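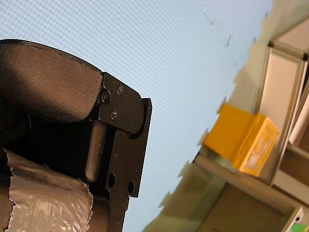
When does the Ralevley night bus start running?
The first bus leaves Branddale station at 11:40 p.m. on the opening night in August, and the service runs every night after that.

BRANDDALE — Drunero Transit will open a new overnight bus route between Branddale and Ralevley in August, the company announced today. The route, numbered N6, will be the first public transportation between the two towns after the last train leaves at 10:50 p.m.

Buses will run once an hour from 11:40 p.m. until 4:40 a.m. in each direction. The trip takes 35 minutes, with stops at Branddale General Hospital, the Dzene distribution park, Mill Road and Ralevley town hall. Drivers will also let passengers off between marked stops on the Mill Road section, on request, where it is safe to pull over.

The company decided on the route after a survey of people who work nights in the area. Some 680 people replied, most of them hospital staff and warehouse employees. Many said they now share rides or wait at work for the first morning train.

"People told us they finish a shift at two and get home at six," said Raluca Husar, head of route planning at Drunero Transit. "We looked at the hours they gave us and built the timetable from those. The 2:40 from the hospital is there for the late ward shift."

A single ride will cost $4, the same as on daytime routes. Monthly passes already in use on Drunero buses will be valid on the N6 at no extra charge. Passengers can pay by card or phone on board, or buy paper tickets at Branddale station before the ticket window closes at 9 p.m. Drivers will not carry change.

Employers with workers along the route can buy passes in blocks of 100 at a reduced price. Dzene has ordered the first block for its night staff and will put up a lit shelter at its main gate. The shelter is due to be finished before the service opens — until then the stop will be marked with a temporary sign on the east side of the gate.

The buses used on the N6 are low-floor vehicles with a ramp at the front door and one wheelchair space. Bicycles can be carried on the front rack when there is room. Folding bicycles may be taken inside.

The N6 will run for a first period of one year. Drunero Transit will review passenger numbers and timings after six months and may change the timetable at that point. Any changes will be posted at stops two weeks ahead.

Printed timetables will be available from Branddale station, Ralevley town hall and the hospital's main reception. Requests for block passes should be sent to the Drunero Transit business office in Branddale.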